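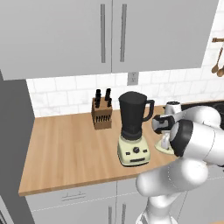

The evening robotics class at Nurnville holds its open night in February, when the parking lot is a skating rink and only the truly curious turn up. I counted myself among them, having been promised coffee.

The class spends its second term in a simulated kitchen. Students write the code for an arm, the arm goes looking for the blender, and everyone watches on a projector with the lights off. There were 12 students on 2 long benches, plus a row of parents nodding at words like "wrist offset." The project is called Kulten. I asked what that meant and was told it had been the name of the folder.
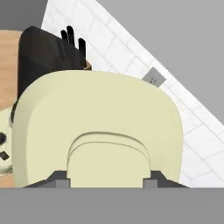
Each team gets 20 minutes at the projector. The first, Team Flivano, spent most of theirs on a camera view from the wrist, arguing over how much of the counter you can see past the gripper. The father next to me said he had the same trouble with his truck.

Grading is stern. A run counts only if the code goes from start to finish without a hand on the keyboard, and the logbook has to list the failed ones too. Flivano's logbook had 27 entries by the break. Entry four read, in full, "no." I've kept worse diaries.

The second team, Lahlou, had rewritten its approach so that the arm comes at the blender from over the lid, and had a slide about this with many arrows.

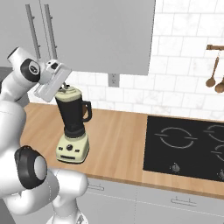
Somebody's little sister asked if it could make a smoothie. The team conferred and said that was next term. She wrote this down, and I would not want to be them next term.

Coffee was served at half past eight, from a machine down the hall that takes only coins. Visitors can sit in on regular classes too, if they sign the sheet by the door and bring change.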